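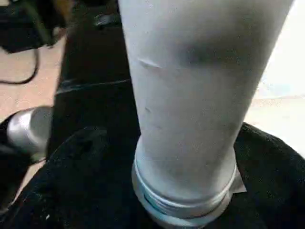

Karabo Mofokeng
Recording Secretary, Jaunzems Healthy Aging Study

Minutes of the sleep and memory working group, Tuesday, October 19, 2021

The March minutes were approved with one correction: "elderly mice" now reads "elderly participants." The secretary regrets the error and notes that it took seven months for anyone to read that far.

1. Enrollment. The Cirkow site has 1,089 people on the books, of whom 104 have finished both overnight visits. The site lead called this encouraging. The statistician asked to see it in writing before being encouraged. Dropouts stand at 41, mostly people who did not care for sleeping with wires on their heads.
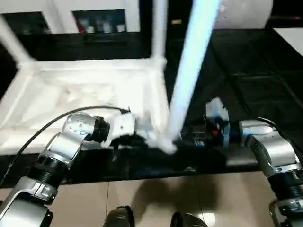 2. Sleep measures. The group went back to whether deep sleep should be scored by hand or by the Vurneck software. Hand scorers disagree with each other, and the software disagrees with all of them, but consistently. One member pointed at the black cable looping over the left arm and said our participants wear a good deal more wiring than that, and are expected to doze off in it. Agreed: score both ways until the spring, then argue again with numbers.

3. Memory tests. The word list is too easy for the younger comparison group, who finish early and look at their phones. A longer list was proposed, and then a harder one. The discussion drifted into whether naps before testing should be allowed

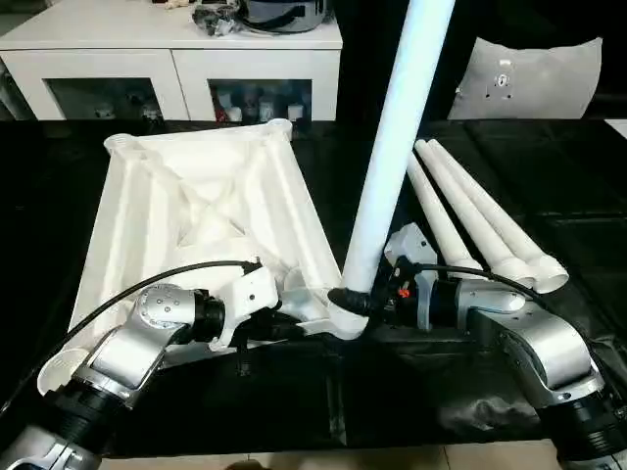

or only recorded. Recorded won, 5 votes to three. The losing side asked that its disappointment be minuted — it is.

4. Grurus wristbands. Batteries are lasting four nights against the seven we planned on. Sites will swap bands midweek. The budget line for this does not exist yet, and the chair will look into its existence. 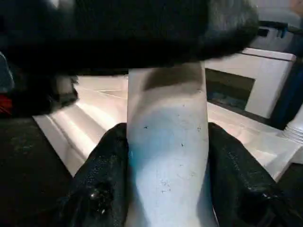 Gripper fingers around a white cylinder.

5. Other business. The consent form still runs longer than the memory test. Two members volunteered to shorten it and have so far added a page. Draft due before the next meeting.

Adjourned at 4:10 p.m., ten minutes after the room booking ended.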